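Why Do Shops Put Things Where They Put Them?

Visley Pages for Curious Children, Sep 8, 2019

Think about the last time you went to a shop. Did you need to ask where the drinks were? Probably you did not. You walked, you looked, and there they were, all together. A shop is a place full of small decisions, and somebody had to make every one of them before you came in.

Let us begin with a shape. Many snacks are sold in tall round cans. The proper word for this shape is a cylinder. A cylinder has two flat ends, which are circles, and one long side that goes all the way round. If you put it on its end, it stands. If you put it on its side, it can roll. You can try this at home with a can of beans, but please do it on the floor and not over your foot.
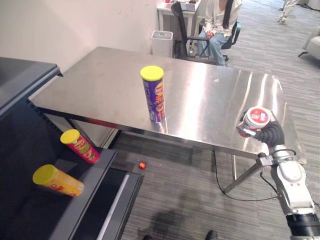 Written by Akgül
Writer for the children's pages

A purple snack can stands on the steel table, and two others, a red one and a yellow-orange one, lie on the shelf at the left. All of them have yellow lids. The lids are almost the same, but the bodies have different colors. Many snack makers do this on purpose. The shape tells you "this is that kind of snack," and the color often tells you which taste is inside. So even a small child who cannot read yet can find the one she likes.

Now, which way is better for a can, standing or lying? Both ways are used. A standing can takes only a little circle of space, and you can read the front of it easily. A lying can needs more space from one end to the other, but it fits on a low shelf where a standing can would hit its head. The shop must only be careful that it does not roll away. A small edge at the front of a shelf can stop it.

When I was a child, there was a little shop in our street called Trakach. Every April the owner took everything down and washed the shelves, and we children were allowed to help put things back. I remember that I made a very high tower of cans, and that I was told to make it again, lower. A high tower looks beautiful until a person wants the can at the bottom.

Bottles have their own rules. A full bottle is heavy, so many shops keep the biggest ones low, where you do not need to lift them down from above your head. Smaller bottles can go higher. Bottles of the same drink are put side by side in a group, because a group of one color is easy to see from far away.

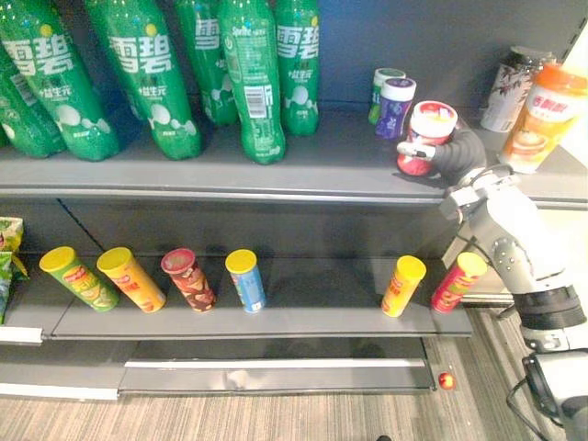

A group also helps the worker who fills the shelf. When there is a hole in a row of green, she sees it at once and knows what to bring. This work is called restocking. New things usually go to the back, and the older ones come to the front, so that the older ones are sold first. If you ever saw a worker pulling all the milk forward, now you know the reason.

Small jars are more difficult. They hide behind each other, and a short jar behind a tall one can stay there a long time with no one buying it.

You can play shop at home and learn all this with your own hands. Ask for one shelf and 16 things from the kitchen that do not break. Our game is called Fulto, and it goes like this. First, make groups by shape. Look at your shelf. Then take everything down and make groups by color. Last, make groups by what the things are for. Ask someone in your family to find one thing each time, and count the seconds. Which shelf was the fastest? Write it down, and then change places, so that it is your turn to search.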